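Tanora Robotics Club
@tanorabots · August

1/ Budget season for our club, and I'm having way too much fun with it! We get one shot a year at asking for real equipment, so I'm posting the plan as I go. Poke holes in it, please.

2/ The big item is an arm. We've narrowed it to 2 — the Gerach, and a used Cladurness with the older controller. Before we spend a cent on either one, we're running the cup pickup in simulation, over and over, until we know what reach and grip we need.

3/ The close-up view is where I spend most of my evenings now. Fingertip right up by the rim of the red cup, and I sit there arguing with myself about finger width (I lose a lot). 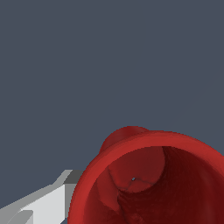

Huerta: Are you pricing spare fingers too? We left them out of our first budget and had to wait a whole semester to get more.

4/ Huerta, yes, thank you, adding a line right now! I had $200 down for "misc" and that was clearly me being lazy. Spare fingers get $200 of their own, and misc can go find its own money.

5/ Next up is the computer. I priced a used desktop with a decent graphics card at $803, tax included. It's the biggest thing on the list after the arm, and I'd still buy it first. We can practice on it all fall even if the arm slips to spring.

6/ Also on the sheet: a sturdy table, clamps, a proper emergency stop, and $30 for plastic cups. Yes, cups get their own line. I want a big stack so we can be as clumsy as we like.

7/ Pulled back, you get the whole hand over the cup, fingers apart. I keep this view open while I work out how much clear space the table needs. My first table was way too small, by the way — I'd measured for the base and forgotten the elbow.
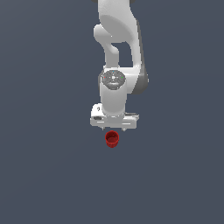 8/ Still open: warranty on the Cladurness. The seller is friendly but vague, and I want it in writing before it goes on the sheet. If you've bought a used arm, what did you ask for? Replies are open, I'm up till 11 tonight with the spreadsheet.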